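Reception places in Murín: what the March rule change does

The district council's revised placement rule for asylum applicants took effect in March. It replaces the temporary arrangement under which families were assigned to whichever municipality had a free unit on the day of registration. This item sets out what changed, what did not, and where the text is still unclear. Readers who only need the new deadlines can skip to the section on time limits.

What the rule covers

The rule applies to adults and families whose applications have been registered but not decided. It does not apply to unaccompanied minors, who stay under the child welfare act and are placed by the guardianship office. It also does not apply to people who have already received a residence permit. Their housing is handled under the settlement agreement between the district and the municipalities, and that agreement runs until it is renegotiated.

Murín has been allotted 59 places. The number is a ceiling on occupied beds, counted at midnight, and a family of four therefore uses four places regardless of the size of the apartment. Under the old arrangement the district counted housing units. The change matters most for the larger apartments on the east side of town, which used to count as one unit each and were filled last.

Stomine, the neighboring municipality, keeps its existing allotment. A transfer between the two is possible if both municipal offices sign the form. The rule does not say what happens when one office signs and the other fails to answer.

Time limits

The municipality now has 8 working days to accept or contest a placement. The period starts when the notice is delivered to the municipal mailbox, and a notice delivered after 4 p.m. is treated as delivered on the next working day. If the municipality does not respond, the placement stands.

An applicant who wants to contest a placement has the same period, but it starts when the notice is handed over in a language the applicant understands. The district must record the language used. In earlier cases the record was often missing, and the appeals board sent the file back each time, with a delay of several weeks. The new form has a field for it on the first page.

Contesting a placement does not suspend it. The applicant moves in while the case is open, and school enrollment proceeds on the basis of the new address.

Schools and language classes

Children are to be enrolled at the school nearest the assigned address. The school may ask for a delay only if it has no seat in the right grade, and it must then name the school that does. Preparatory classes remain optional for municipalities. Murín has kept them at the lower level and closed the one at the upper level. Older students join regular classes with separate language instruction in the afternoon.

Adult language classes are now paid per hour attended. The former payment was per registered student. The contractor, Plekeo, must submit attendance lists at the end of each month. Natalia Ibarra, writing for the tenants' association, objected during the consultation that this would penalize classes with many shift workers. The council noted the objection and left the wording as it was.

Costs

The district reimburses rent up to the standard rate, plus a fixed amount per occupied place. Furniture is reimbursed once per unit. Repairs are not reimbursed unless the damage is structural, and the term is not defined. The municipal auditor has asked for a definition before the next budget round.

Interpreting is charged to the office that books the interpreter. Health visits are booked by the regional health service and do not enter the municipal accounts. The first health check after arrival is voluntary, as before, and the municipality is not told the result.

What is still open

Three points were deferred. The first is the treatment of children born during the procedure, who under a strict reading of the midnight count could push a municipality above its ceiling. The second is the short-term lease on the Endale building, where the owner has the right to give notice at any time. The third is whether beds kept empty for repairs count as available. The district has said it will issue guidance on all three. No date has been given.

Copies of the rule and the new form can be picked up at the municipal office. The form is also accepted by mail. Comments on this item can be sent to the editor and are printed if space allows.
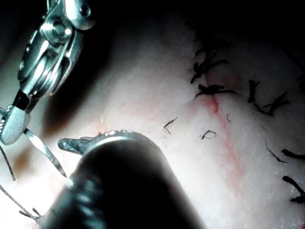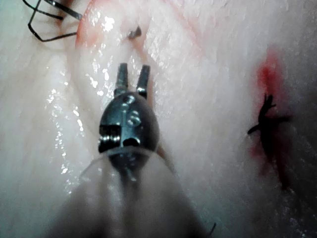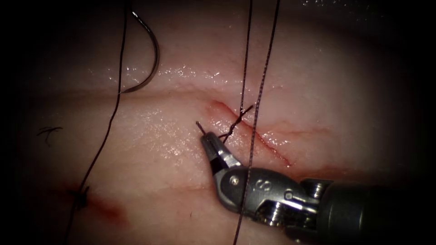
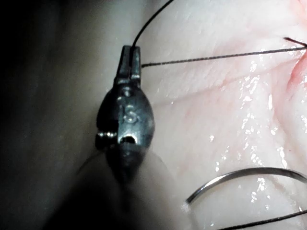

Analyn Dumlao writes that the section on time limits leaves out one case. When a family is registered in two parts, for example when one parent arrives later, each part gets its own notice and its own deadline. The first placement can then become final before the second notice has been written, and the bed count for the apartment is wrong from the start. She asks whether the district will treat the later notice as an amendment to the first or as a new placement, and would like the answer in writing before the guidance comes out. The question has been forwarded to the district office.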